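Planning for Equipment – Session 5 notes
Tillwood evening course, Robots at Work
Notes by Ourania Koutsoukos

Last time we talked about what a robot can do. Now for the bit that gets people into trouble, paying for one. I'm going to stick with a single job all the way through, cleaning the washrooms at a small hotel, and I'd like you to have your own job beside it on a sheet of paper as we go.

Start with the job and leave the catalogue shut. I mean it! Everyone wants to begin with the arm because the arm is the fun part, and then you spend a month trying to find work for it. Write down the job in one plain sentence: "wipe the basin, the taps and the counter, and put the guest's things back where they were." Then go and watch somebody do it. Euan Gourlay did this for his Markcombe plan in April and came back with pages of notes on sponges, and every one of them changed his budget.

What you're looking for is the awkward stuff. A basin counter sounds like a flat surface, and any salesperson will happily quote you for wiping a flat surface. Go and look at a real one, though, and it's mostly taps.

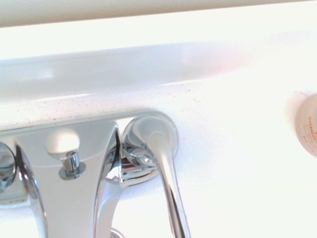

Shiny metal is hard on cameras, so if your job has a lot of chrome in it, put a line in the budget for lighting and another for trying out more than one camera. White on white is nearly as bad. Ask for a trial under your own lights, in your own room, before you sign anything. I'd also allow for soft pads or fingertips of different shapes, because a pad that suits the counter may be hopeless behind a tap. These are small purchases but they wear out, so they belong under running costs (people love to hide them in the purchase price and then forget them).

Guests' belongings are the other thing. A cleaner will lift a jar of cream, wipe under it and put it down again without thinking. For a robot that's a separate task with its own testing time. You can leave it out of the first year if you like, but then write down who does it instead, and cost their time.

Now the sheet itself. I use these headings:

The machine: arm, base, gripper, cameras
Getting it in: delivery, power points, doors and thresholds
Teaching it: staff hours, practice sessions, putting things right
Keeping it going: pads, cleaning fluid, repairs, software fees
Being without it: who does the work when it's broken

That last heading is where Costel Lazarević and I have our yearly argument. He'd put it under staffing and I won't have it – if it isn't on the equipment sheet, the person buying the equipment never sees it.

Put a spare sum at the bottom. On our worked sheet it's £3,000, and I don't let anyone spend it on extras before the trial is over. Saodah Majimbun asked whether a finance office would simply strike it out. Some will try. Name two things it could be needed for and you've a much better chance of keeping it.

A word on hiring. If you're unsure of the job, hire first, even though the monthly price looks dreadful next to buying. You're paying to find out. Read the part about damage by water very carefully, and ask who collects the thing when you've finished with it – Eifion Yorath once had a machine sitting in a corridor for weeks while two firms argued over the van.

For next session
Bring your one-sentence job, your notes from watching it done, and a first go at the sheet. Rough prices are fine, gaps are fine, but mark the gaps so we can see them. Written plans are due by May 20, 2018, on paper or by email. We'll look at comparing quotes, so if you've got a real one you're allowed to share, bring that too.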